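Gripper comparison group: minutes, September 2019
Reading time: 3 min

We started late, my fault, I had the wrong agenda up. Apologies to the Trernville people who sat on the line listening to me hunt for it. I'm on minutes again, so if I've put words in your mouth, tell me before the next one and I'll fix it.

1. Last meeting's minutes
Accepted with one change. The April note said the Fuda pads were "fine." What was said was that they were fine on boxes, and we hadn't tried them on anything round at that point. Corrected.

2. Hand-held grippers, ribbed pads against flat pads
This took up most of the hour! We now have 83 picks logged with the ribbed blue pads and 43 with the flat ones, so the comparison is lopsided and everyone agreed not to quote a success rate from it yet. My own feeling (and I said so, loudly) is that the ribbed pads are nicer on small glossy things, where the flat ones make me squeeze harder than I want to. Brirovitz disagreed and thinks I'm just more used to the ribbed set by now. Fair enough — I probably am.

We spent a while on fruit and small cups, mostly on how far an object can tip before we call it a bad grasp. The old sheet only has "held" and "dropped," and a thing pinched on its side goes down as "held" along with everything else. We want a third box for tilted.
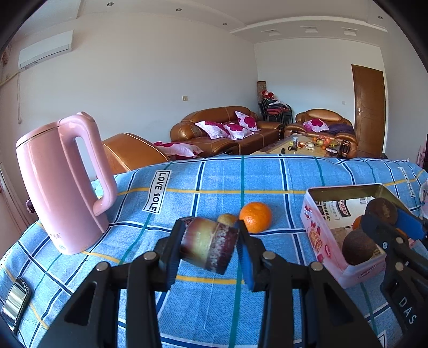 Item 2: small cup-like object held on its side between the ribbed pads, second gripper coming in over the tin.

Two-handed work came up next. Reaching into an open tin with one gripper while the other is busy is slow for all of us, and the outer arms are wide enough that I keep worrying about the rim. Ginting asked whether we could just use a shallower container. We decided to keep a tin in the set and add a shallow tray next to it, so we can compare the two.

3. Camera on the tool
Short one. The wide view is staying. It bends tall things near the sides, which bugs a couple of us, but the narrow lens loses the second gripper too often and then the clip is no use for two-handed tasks. Trernville will send over their calibration notes.

4. Storage
We're at 533 clips, and the naming is a mess (I'm to blame for a good part of that). From now on the pad type goes in the file name, first, before the task. Old clips get renamed as people have time. No deadline, though I'd love it done before we add more.

5. To do
Me: new log sheet with the "tilted" box, sent around this week.
Brirovitz: 40 more picks with the flat pads, same objects.
Ginting: find a shallow tray.
Trernville: calibration notes.
Fuda: spare ribbed pads, one full set if they can manage it.

6. Anything else
Question about whether soft fruit should be swapped out between sessions. Yes, please. We ran over by a little and stopped there.

Related items
Minutes, April: box picks with the Fuda pads
Log sheet, old version
Notes on wide and narrow lenses

Contact the group | Copyright 2019 | Back to top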